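Why I stopped believing the maintenance sheet

August 1, 2024

The Wimunell people sent a sheet with the hand-held grippers that says to check jaw alignment every 500 cycles. I'd like to know who came up with 500. Our left unit drifted well before that, and the right one went to 778 without a complaint. Same jaws, same box, same sheet.

We use the pair for table setting, which is about as hard on the jaws as anything we do. A plate rim is thin and glossy, a chopstick is thinner, and if the tips don't meet square you find out right away.

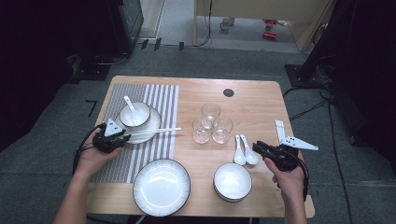 So I quit following the sheet and started closing the jaws on a strip of paper every morning. If it pulls out with a light tug, the screws get redone. Hafþór Sveinbjörnsson thinks I'm wasting ten minutes a day. Maybe. He also told me the Closodier cable clips would fix our dropouts, and I bought 90 of them, and we still had dropouts. What did help was leaving more slack at the wrist. A tight loop tugs on the connector whenever you turn your hand over, and no clip is going to change that.

I'm not sold on the calibration routine either. It gives you a green check mark and no number. I've gotten the check mark with a bracket screw I could turn with my fingernail. Estíbaliz Aguirre logs the raw opening width at both ends of travel instead, and I've started copying her.
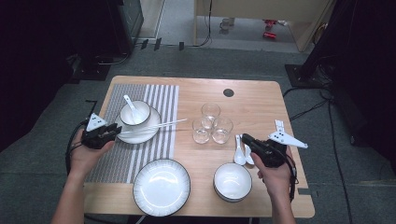

Do you need to recalibrate after swapping a fingertip?

Every time, and check the bracket screws before you start. The new tip never sits exactly where the old one did, whatever the sheet says about drop-in parts.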